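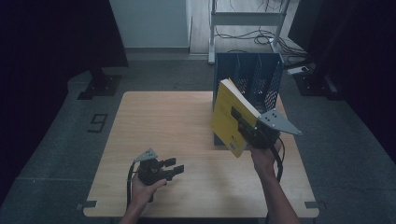 Paperbacks in a file organizer - good idea or not?

Print this thread | E-mail this thread

XuanV
December 13, 2025
Hello all. In October I moved to a smaller apartment in Forkmont and I had to give away my bookcase. Now I keep the books I am reading in a dark blue file organizer on the table. The yellow paperback goes in the left part, the others go behind papers. It is practical, but I am worried about the covers. When I put a thin book in, it leans, and after some weeks I think the corner will bend. Does anybody keep books like this for a long time? I have 2 organizers and 6 books that must stay near me, the rest is in boxes.

Print | E-mail

Astance
I did this for two winters. Thick books were fine. Thin ones became curved, like a banana, and they never became flat again. My advice is to fill each part until the books stand straight, but you must still be able to take one out with two fingers.

Print | E-mail

idberg_reader
I don't agree with Astance. A curved book comes from damp air, not from the organizer. Mine stand in one since a long time and only the book near the window has a problem. How many pages has your yellow one? If it is under 300, put a piece of stiff cardboard behind it.

Print | E-mail

XuanV
I did not count, but it is not a thick book. Cardboard I can try, I have plenty from moving. The window is on the other side of the room.

Print | E-mail

Mạc
Spine down or spine up? This is more important than the cardboard. With the spine up, the pages hang from the glue, and cheap glue will open. I put mine spine down. It is less pretty and you can't read the title, so I write it on a strip of paper and let it stick out.

Print | E-mail

Astance
Spine down collects dust between the pages, Mạc. I would never do it. Stand them the normal way, like on a shelf, and if they are too tall, then this is the wrong organizer.

Print | E-mail

Mạc
Dust you can brush away. Broken glue you can't brush away.

Print | E-mail

idberg_reader
For one book you read every day it makes no difference. For the ones you keep, buy a small shelf.

Print | E-mail

XuanV
Thank you for the answers. I will stand them the normal way with cardboard behind the thin ones, and move the papers to the second organizer. One more question - the small label with the barcode near the corner of the cover, do you take it off? I tried with a fingernail on another book and it took some color with it.

Print | E-mail

Astance
Warm air from a hair dryer, then pull slowly. Try first on a book you don't love.

Print | E-mail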